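## 4. First-time setup, Tondton countertop dishwasher

Rev. 1 January 2024. Covers the 425 and the 425-S. If you have the older Zirnano unit stop here, the hoses are different and half of this won't fit.

Before you start: tape off the box, transit foam out of the tub, both racks out. Keep the foam until April or so in case of a return.

1. Pick the spot. Flat, solid, close to the sink. Leave a hand's width behind for the hoses.
2. Check level. Front feet screw in and out, back feet don't. Lock nuts finger tight.
3. Fit the inlet hose. Gray end to machine, blue end to faucet adapter. Washer goes in the blue end. Check it's there, they fall out in the bag.
4. Fit the drain hose. Push till it clicks, then pull on it. If it comes off it wasn't on.
5. Run the drain end into the sink, clip it to the edge. Do not let the end sit under water.
6. Plug in. Wall outlet only.

> **CAUTION:** No extension cords. No power strips. Unplug before you move the machine, even an inch.

### 4.1 Water hardness

Test strip is in the bag with the manual. Dip one second, shake, wait a minute, count the pink squares. Zero or one pink: leave the setting alone. Two or more: hold **Start** and **Eco** together until the display blinks, then press **Eco** to step up. Press **Start** to save. Setting stays put after a power cut.

Salt goes in the well under the lower rack. Fill with water first, first time only, then salt to the brim. Dishwasher salt, coarse. Table salt clogs the valve and we don't cover that. Wipe up the spill and run a rinse right away, salt left on the tub floor will pit it.

Rinse aid: flap on the door, turn dial to 3, adjust later. Streaks, turn down. Spots, turn up. 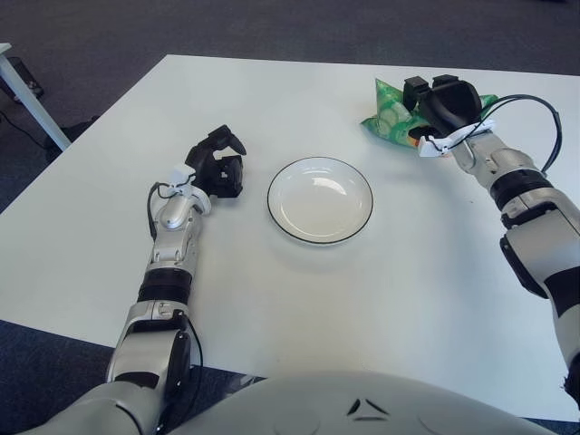
Run one empty cycle before any dishes go in. Program **P2**, no detergent. Some water left in the bottom from factory testing is normal. So is a plastic smell, gone after a couple of washes.

### 4.2 Loading

7. Scrape, don't rinse. Sensor reads dirty water and sets the wash time, pre-rinsed dishes get a short wash.
8. Plates in the lower rack, facing the center, one per slot. Max plate size depends on rack position, see the sticker inside the door.
9. Bowls tilted. Cups upside down.
10. Spin the spray arm by hand. Hits something? Move it.
11. Knives point down in the basket.

**Note:** thin plastic lids go up top or they end up on the heater. Wood, cast iron, and anything with a gold rim, wash by hand.

### 4.3 Detergent

Half a tablet is plenty. Ateş tablets snap clean down the middle, most others crumble. Powder: fill to the lower line. Liquid works but cleans worse on **Eco**. Never dish soap, not even a drop. Suds come out the door and trip the leak sensor, then you are mopping and the machine won't restart untill the base tray is dry.

### 4.4 If it won't start

- Display dark: check outlet, then the reset button on the plug.
- **E1**: no water. Faucet closed, hose kinked, or inlet screen blocked.
- **E3**: drain. Clean filter, check hose clip height.
- **E4**: leak tray. Unplug, tip nothing, call.
- Beeps twice and stops: door not latched. Push harder at the top corner.

Replacement washers and screens: part 1459, from Prireo or the dealer you bought from. Have the serial number ready, its on the left side of the door, not the back.

> **CAUTION:** Steam when the door opens at the end of a cycle. Wait for the second beep. Keep kids back.

Filter cleaning and descaling are in section 5.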